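Eyerusalem Woldegiorgis liked to start her planner runs before anyone else got in, and on that Thursday she had the kettle going and a failed build on the screen by a quarter past six. The office of Dernov sat over a bakery (a happy accident for most of the staff and a trial for Eyerusalem, who had given up pastry for the month of May and was regretting it) and the smell came up through the floor every morning at the same time, along with the rattle of the trolleys.

She worked on Negussie. Negussie was the part of the software that decided what the arms would do next, and in what order, and it had been named after her grandfather, who used to set the table for a holiday meal as if he were planning a railroad. He would stand in the doorway with his hands behind his back for a good long while before he touched a single plate. Then he would do the whole thing in one go, without ever walking the same stretch of carpet twice, and sit down pleased with himself. She had told this story in her first week, over a long lunch, and by Monday the name was in the repository and there was no getting it out again.

The trouble that week was that Negussie had stopped standing in the doorway. It used to take its time. Now, ever since the merge, it answered right away, and its answers were bad. Ask it to bring the bread over to the place setting and it would send both arms out together, like two people reaching for the same door handle, and then both would stop and wait politely for each other until the clock ran out. The log for the night had 1286 attempts in it. Of those, 558 had ended with the word "yield," printed over and over down the left side of the screen until it stopped looking like a word.

"After you," said Eyerusalem to the screen, in her grandfather's voice. "No, no, after you."

She poured her tea and opened Cidside, the viewer, and loaded up attempt 19, which she had picked for no better reason than that it was the last one before things went quiet for a stretch. She dragged the slider back to the place where the first yield came up, and let it sit there while she looked for a spoon.

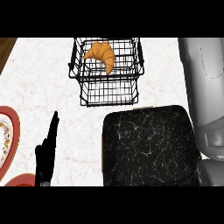 Negussie kept a list of everything it believed about the kitchen, and she had always thought of that list as the most honest part of the program, in the way a shopping list is honest about a person. She read it now from the top, slowly, with the spoon in her tea. There was an entry for each arm, an entry for the counter, and a long ugly one for the wire basket, which the software had to treat as a wall with holes in it. The croissant was in there too, listed as resting inside the basket, and she could see it for herself, golden brown and curled up against the black wires, so that much was fair. Both plates with the red rims were accounted for over on the left. One black hand was up with a long finger straight out, for all the world like somebody about to make a point at dinner, and she caught herself waiting to hear what it was. Then she got to the big black square thing with the white veins in it, between the hand and the gray arm, and she put down her tea.

The list had it twice.

She scrolled up and she scrolled down. It was in there once under its proper name, and once again a few lines later under a string of letters that didn't mean anything to anybody, in the same spot to the last decimal, with one difference. In the first entry it was a thing sitting on the counter. In the second it was a thing being carried.

Well, of course they were yielding. Each arm had been told, very firmly, that there was something big and heavy on the move right in front of it, and each had concluded, since it wasn't doing the carrying itself, that the other one must be. So they held back. They had beautiful manners, the pair of them. She felt a little bad about all the things she had called them since Tuesday night.

She went looking for the place where the second entry came from, and that took most of the morning, as those things do. The bakery trolleys went quiet. People came in, hung up their coats, asked her how it was going and got a hand waved at them. It was in Skusix, the perception side, in a piece of code she had reviewed herself and approved with a thumbs up and a small yellow star. When an object was partly hidden, Skusix opened a fresh entry for it, just in case, and marked it as possibly moving, just in case, and was then supposed to fold it back into the old one as soon as the two lined up. The folding back had been moved to a function that ran at the end of each attempt. By then it was a bit late to be any comfort.

She could remember approving it, too. It had been raining and she had wanted to go home.

The fix was 20 lines, and half of that was a comment, and the comment was longer than it needed to be because she had put her grandfather in it. She wrote that a planner ought to know what is on the table before it picks anything up. She took that out, and put it back in, and then took out only the part about the carpet. She moved the merge to where it had been in the spring, ran the small tests, ran the large ones, and started attempt 19 over again from the top with her chin on her fist.

For a long moment there was nothing at all. The little wheel went around in the corner of Cidside, and went around again, and she very nearly reached over to check that the thing hadn't hung — and then she sat back in her chair and let it be. It was standing in the doorway. It had its hands behind its back.

The gray arm stayed put. The black hand lowered its finger, opened, and went up over the counter toward the basket, in one go.

Eyerusalem watched it all the way through, wrote the attempt number on a sticky note, and queued up the rest of the night's list. Then she took her coat off the hook and went downstairs to stand in line with everybody else.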